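About Us

Last updated: May

Print this page | E-mail this page

Skedville Linen & Textile Care began as a hand laundry with two coppers and a mangle, and although the coppers are long gone we still think of ourselves as people who look after other people's cloth. These days that means sheets, duvet covers, towels, napkins and cleaning cloths for guest houses, care homes, holiday lets and a good many private households, collected in the morning and brought back folded. We handle 2,160 pieces on a full working day, and every one of them passes through somebody's hands at least once, usually more.

We say "somebody's hands" with some feeling, as hands are where the trouble in our trade has always been. Washing and drying have been done by machine for generations. The sorting, the untangling, the shaking out of a small cloth that has wrapped itself up in a large cover — that has stayed stubbornly manual, and anyone who has done it for a full shift will tell you about it in the shoulders and the wrists. When Sorcha Carroll took over as manager she spent her first month on the sorting tables before she changed a single thing, and she came away with sore thumbs and a firm opinion.

Her opinion was that we should automate the dull part and keep the people. So we started with Indus, our conveyor line, which carries the bags from the van to the tables and saves a great deal of lifting. Zulluton came next, a folding machine that copes nicely with flat sheets and rather less nicely with anything fitted (we are working on it, and please bear with us if your corners come back looking a little rumpled). The third piece is Fuentealba, our name for the project that is teaching a robot to pick soft things off other soft things. It learns from our own staff, who work through ordinary picking jobs with a hand-held gripper while a camera records how they go about it. We set aside 1,000 paid hours for this in the first year, all of it in working time, and it was important to us that the people doing the teaching were the people who know the work.

Naturally there were worries, and we would be fibbing if we said they have all gone away. We wrote down at the start that no post would be lost to the new equipment, and that promise is pinned up by the kettle where everybody can see it. What has changed is the shape of the day. Lieselotte Stüber now runs the line in the mornings and does repairs and mending after lunch, a job we used to send out. Hortensia Leiva trains new starters. Both of them still take a turn at the tables when we are busy, and we are glad of it!
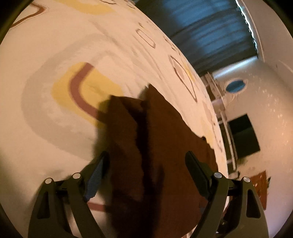

Padmavathi D'Souza told us that she had expected to feel she was training her own replacement, and for a week or two she did, but that what she minds more these days is the quiet, because with fewer people at each table there is less talk. We took that to heart. Tea breaks are now taken together again, at half past ten, with the line switched off.

If you would like to come and look round, or if you are thinking of joining us, do get in touch through the office. Fitzgerald Delacroix looks after visits and will find you a parking space.

Related pages
Working at Skedville
How we sort, wash and fold
Our promise on jobs and new equipment
Mending and repairs: what we can take in
Collection times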